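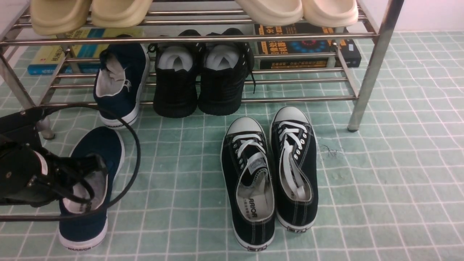 Home | Rooms | Getting Here | FAQ | Book

Hourani Guesthouse: Your Questions

Updated 19 January 2025

What time can I check in, and when do I have to be out?

Rooms are ready from three in the afternoon, and we ask that you check out by 11 in the morning. If your train gets in early you're very welcome to leave your bags with us and wander down to the lake for a coffee, and the same goes for your last day. We can't always promise an early room, but please do write and ask, as we say yes more often than no.

How do I get to you from Siltar station?

Take bus 184 from the stop across the street and ride it to Sesus Road. From there it's a short walk uphill, and we do mean uphill, so if you have heavy suitcases or tired little ones you may be happier in a taxi. The last bus leaves before ten.

Do I have to take off my shoes?

Yes please, once you're past the front hall! It keeps the floors nice for the people who like to sit on them (children mostly, but plenty of grown-ups too). If you have cold feet or would simply rather wear your own slippers, go ahead and pack them.

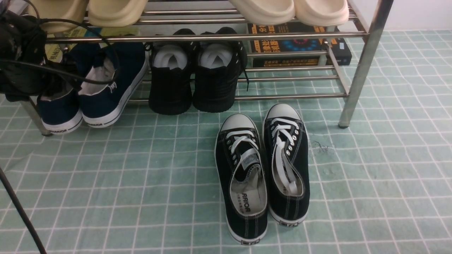 Slippers on the top rails, sneakers down on the mat.

Is breakfast included?

It is, every day, from seven thirty until ten. There's bread, eggs, fruit, yogurt, and usually a pot of something warm when the weather turns in October. Tell us about allergies when you book, and remind us when you arrive, just so it doesn't slip through. If you're leaving before breakfast, we'll gladly pack you a little bag the night before.

Do you take a deposit?

We ask for 50 dollars per room, and it comes off your final bill. You'll get it all back if you cancel a week or more before your stay. If you booked through Statesero, their own terms apply, and you'll need to make any changes with them.

Can I bring my dog?

We love dogs and wish we could say yes, but the bedrooms are small and some of our regular guests have allergies. The kennel in Siltar fills up quickly in summer, so call them early.

Is the house quiet at night?

It really is. We ask everyone to keep things low after ten, and the road hardly sees a car by then. You may hear the frogs in spring. Light sleepers should ask for a room at the back.

Related pages
Walks Around Lake Sesus
What to Pack for a Fall Visit
Where to Eat in Siltar
Booking for Larger Families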